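Search this site
Enter keywords
Print this page | E-mail this page

Keeping biscuits and cookies fresh

Most home-baked biscuits are at their best for 4 days. After that the crisp ones go soft and the soft ones go hard. A few habits will stretch that to a week or more.

Let them cool completely on a wire rack before they go anywhere near a tin. Warm biscuits give off steam, and a shut lid keeps all of it in. Thick oat biscuits need a full hour, thin ones half that.

Keep crisp and chewy kinds apart. Moisture moves from one to the other and you end up with two batches of the same dull texture. Gingerbread should have a tin to itself as the spice gets into everything.

Line the tin with baking parchment and put another sheet between layers. Kitchen roll sticks to anything with syrup in it. I use the square Plallholm tins, which hold 64 small shortbreads if you stack them on edge.

For chewy biscuits, add a slice of plain white bread to the tin and change it every other day. Apple works too, but it leaves a taste.

Crisp biscuits that have gone soft can be put back in a low oven, 140C, for five minutes. Leave them on the tray to cool — they firm up as they do.

Freezing

Raw dough freezes better than baked biscuits. Roll it into balls, freeze them on a tray until hard, then tip them into a bag and write the date on it. Bake from frozen and allow two extra minutes. I make a large batch early in December this way and bake a tray whenever it is wanted.

Baked biscuits can be frozen plain. Ice them after thawing.

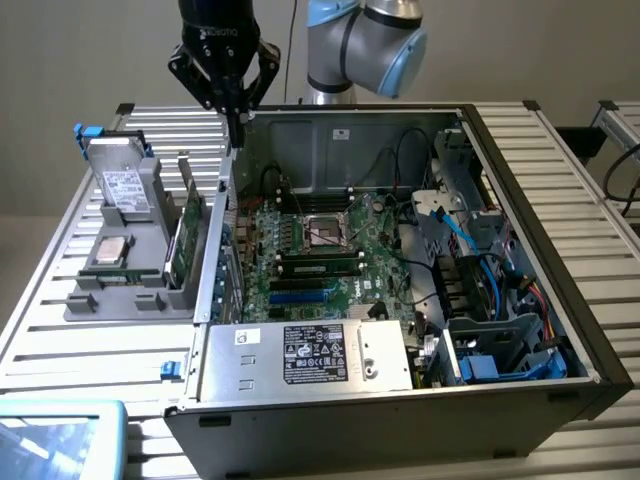 A reader in Kikthorpe writes that the bread trick did nothing for her peanut biscuits, and that a spoonful of golden syrup in the dough kept them soft for nine days. I have tried it since with one tablespoon to 202 g of flour and it does help, though they brown faster. Take them out a minute early and drop the sugar slightly.

Iced biscuits should be left uncovered overnight so the icing sets hard. Store them in a single layer, away from the cooker.

Last updated 25/08/2025
Print this page | E-mail this page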